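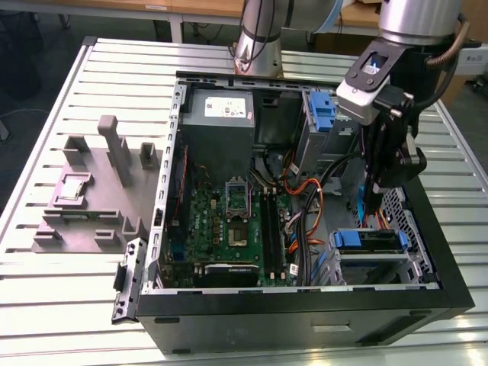 Contributor's note: two names and a part-time teaching post

Print this page | E-mail this page

fenlane_reader
25/03/2026

I have had four poems accepted by a small magazine and they want a biographical note of no more than 70 words by the end of next week. I publish poems under my initials and my grandmother's surname, but I teach under my own name, part-time, in the English department at Livwood. I'm paid by the hour and my contract runs out in May. My older notes are no help for now, as they are on the desktop computer, which is lying on its side on the work table with the side panel off and the processor socket empty, so I am starting again from nothing. Should the note give both names? And can I say "teaches at Livwood" when I may not be teaching there by the time the issue comes out? I would also like to mention a pamphlet from Niretti Press, but it has been out of print for years. The magazine's guidelines only say "third person, no web links".

Print | E-mail

oldproofs

I edited contributors' notes for a quarterly for seven years, so I have seen most versions of this.

On the names: the note goes under whatever name is printed with the poems. If you want readers to connect the two, open with your teaching name and then say "who writes poetry as" and the other one. If you would prefer to keep them apart, use the pen name all the way through and leave the other out. Both are normal. What causes trouble is a note that starts under one name and ends under the other without saying they are the same person. Tell the editor your legal name separately in any case, for the contract and the payment. That needn't be printed.

If you keep the names apart, think about whether you want the college in at all. A small department has a staff page, and anyone who looks at it can work out who you are.

On the post: "teaches at Livwood" is true if you are teaching there when you send the note. Nobody expects a note to be correct for ever. Don't call yourself a lecturer or a fellow unless your contract uses the word. If you know the issue is coming out after May, "has taught at" covers you either way. Some departments ask hourly staff to clear any use of the name with the office, so send them a one-line e-mail first.

On the pamphlet: out of print doesn't matter. Give the title, the press and the year. You don't have to say it can't be bought.

Something like this would do:

"[Teaching name], who writes poetry as [pen name], has taught English at Livwood. Her pamphlet [title] was published by Niretti Press in [year]. She is working on a first full collection."

Change "her" and "she" if needed, and drop the last sentence if it isn't so. With the gaps filled in you will still be well under 70 words. Short is fine. We used to get notes listing 29 magazines, and we cut them to three.

Print | E-mail

quaysidepoet

just put the pen name and the pamphlet, no one reads these. mine has said "lives in Grastano with two cats" since my first one and I've moved twice

Print | E-mail

taheri_road_library

I agree with most of the long reply, but there is one thing to add from the library side. If the two names are linked in print even once, a cataloguer may join them in the record, and searches for either name will then bring up both. That is usually what people want, and it helps readers find the earlier pamphlet. It is hard to undo afterwards, though. If there is any reason to keep the poems away from your teaching, decide before this note goes in.

Also check how your initials are set. With full stops or without, with a space or closed up, pick one and ask for it in your covering e-mail. We have one poet on the shelves here under three spellings.

Print | E-mail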